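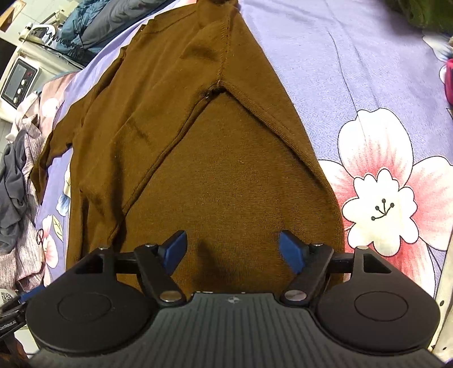 Redilau hand-held gripper, two-unit starter pack
Reviewed by Edin Zupan, 24 June 2022

I went into this one with a spreadsheet and a fairly grumpy attitude, and I've come out a fan! We're a small outfit planning an automated folding line for a knitwear returns desk, and before we spend anything on arms we wanted plenty of demonstrations done by hand on proper clothes. Jumpers first (chunky knits are the hardest to get right, with sleeves that bunch at the shoulder and ribbing that won't lie where you put it).

The grip is comfortable for longer than I expected. You bring the fingers in low, pinch the cuff, take the sleeve across the body and let go, and after an afternoon it feels quite natural. The soft blue fingertips are lovely on wool and haven't pulled a stitch on anything of ours. Thin shirts are fiddlier, and I still fluff a collar now and then.

Now the money, which is why most of you are reading. The pack cost us 700 euros. Spare fingertips, a case and delivery took it to 803, so do ask for the full quote before you put a figure in your plan. We'd set aside 2000 for this stage and the rest is going on storage and people's hours, both of which I'd underestimated. Tirnis quoted us for a similar kit and were very helpful, but the wait ran into August.

Grumbles: the manual is thin, and the pivots wanted a tweak after the first week. I'd also like the case to have a slot for spares.

If you're budgeting for folding work, buy the grippers early and leave the arm until you know which garments you really care about. We're ordering a second pack for the Urkolora site.

5 stars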